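Keeping Cell Two Honest: A Morning of Robot Housekeeping

I came to Sonham to write about clever software and spent most of my visit learning about cables, screws and candy wrappers.

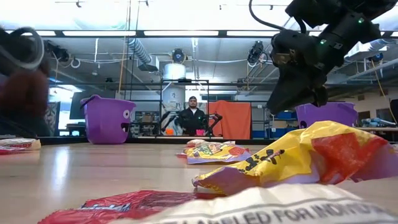 Before the first pick

Mornings at the Sonham shop start at 7:30, and they start with a rag. The cell I followed is built around a Brondia arm, and its job that week was tidying up after trick-or-treaters: wrappers and candy bags on a wood-grain tabletop, purple buckets with them. It sounds like a party game! It's murder on a gripper, though. Wrappers are thin, they're shiny, and they slide away from a fingertip if it comes down even a hair too high.

So the fingers get wiped, then checked for height against a steel block that lives in a drawer (I was allowed to do this once, and I did it badly). If the reading is off, out comes the hex key. The log sheet I borrowed had 192 entries on it, going back to June, and a surprising number just say "wiped, fine."

The green lights on the gripper are the first thing everyone looks at. I asked if green meant ready and got a shrug — green means it has power, and you still have to do the rest.

The trouble with cables

The black cable that loops down into the back of the gripper gets more attention than any other part. Too tight and it tugs at the wrist when the arm turns. Too much slack and it wanders into the work. The crew runs the arm through 13 slow poses and watches the loop the whole way, hands in pockets, like people watching a kid on a bike. A worn cable gets swapped on the spot. The spares come from Rernance and the swap takes 40 minutes if the clips behave, and the clips don't always behave.

After that there's the grip test. They use Sirko, the shop's own little program, to close the fingers on a scrap of foil and open them again. I loved this part. You hear a tiny crinkle, somebody writes down a number, and off it goes again with the next scrap.

Lens cleaning comes last, with a separate cloth that must never, ever touch the grease rag. I was told this 2 times before lunch.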